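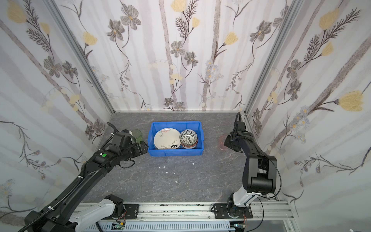

Packing the everyday dishes

I've moved house 3 times in 10 years, and the dishes are the part I used to dread. Now I sort of like it! I do the everyday stuff last, the night before, and I do it in a plastic bin. Blue, ribbed sides, a rim you can get your fingers under. Cardboard is fine for books, but I've had the bottom go on a box of soup bowls and I'm not doing that again.

Plates go in first, on the left, in one stack. If you have one with a print you love (mine would be the pink flowers) don't leave it on the top or the bottom for the real move. Slide it into the middle with a sheet of paper on either side.

Bowls go right up against the plates so neither stack has room to slide. I turn the top bowl upside down - it keeps grit out, and I can lay a folded dish towel over it without the towel sinking in. Mixed bowls are okay together as long as the big ones are at the bottom. Don't force a tight one, though. I once had two stuck together until November.

Glasses stay out of the bin until the very end. I stand them on either side of it, a green one and a pink one, and then each gets a sock. Yes, a sock, a clean one! Thick hiking socks are best. After that they go in a small box of their own, upright, with the word GLASS on all the sides and the lid.

My neighbor Raimonds Dzene swears by sliding plates in on edge, like records. He's right for a deep box. In a wide bin that isn't very tall I still lay them flat, and I stop at 7 plates so I can lift the thing without making that noise my dad makes.

A few other bits:

Wipe the counter before you start and again halfway through. Any little crumb or chip that gets between two glazed plates will scratch them in the car.

Newspaper leaves ink on pale dishes. Plain paper or tea towels are better, and you have to move the towels anyway.

Carry the bin with both hands under the ends, and put it on the floor of the car behind the passenger seat. Mine rode there all the way to the new place and I only had to wash one bowl before supper.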